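Chapter 4
Where Did You Sleep? Measuring Rest in Everyday Life

I grew up sharing a room with two brothers in Mudorbridge, and I can still tell you which floorboard creaked at five in the morning. What I can't tell you is how many hours I slept. I would have said eight, because that's what everybody says. This chapter is about that gap between the number people give and the night they had, and about the ways researchers try to close it.

Sleep looks like an easy thing to study. Everybody does it, most of us do it daily, and you can ask people about it without making them blush. So the first surveys did just that. They asked. In the Telico household survey, which we'll come back to all through Part Two, 3,199 adults were asked on a Thursday how long they had slept the night before. Of those, 1,871 gave a whole number of hours. No minutes, no halves! Either a lot of people in Telico sleep like clockwork, or they were rounding. I think they were rounding, and by the end of section 4.2 I hope you'll agree with me.

Rounding isn't lying, by the way. If I ask you what time you fell asleep last night, you have to work it out from the last thing you remember — a page of a book, a car outside, the neighbor's TV. You were not exactly taking notes. The answer you give me is a small piece of detective work, and you do it in two seconds while thinking about lunch.

Then there is the question of where. Early sleep researchers brought people into a lab, wired them up, and told them to relax (good luck with that). Later studies went the other way and left people in their own bedrooms, with their own pillows and whatever noise came through the wall. The room matters more than I expected when I started out. A bed pushed up against a wall gives you one side to climb out of, and if two people share it, one of them has to crawl over the other at 3 a.m. That's an awakening for both of them, and only one will remember it in the morning.

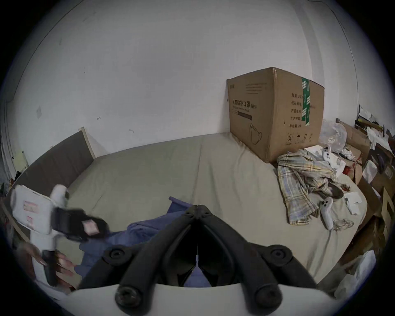
4.1 Time in bed is not time asleep

Let's start with the mix-up I see most often in student papers. Time in bed runs from when you lie down to when you get up for good. Time asleep is what's left once you take out the tossing, the phone, the trip to the bathroom, and the long stare at the ceiling. Divide the second by the first and you get sleep efficiency, a term you'll meet again in Chapter 7.

In the Usasholm diary study, 200 people wrote down both figures every morning through November. Keep that study in mind as you read the next few pages, and try a diary of your own tonight. Put the pencil where you can reach it without getting up.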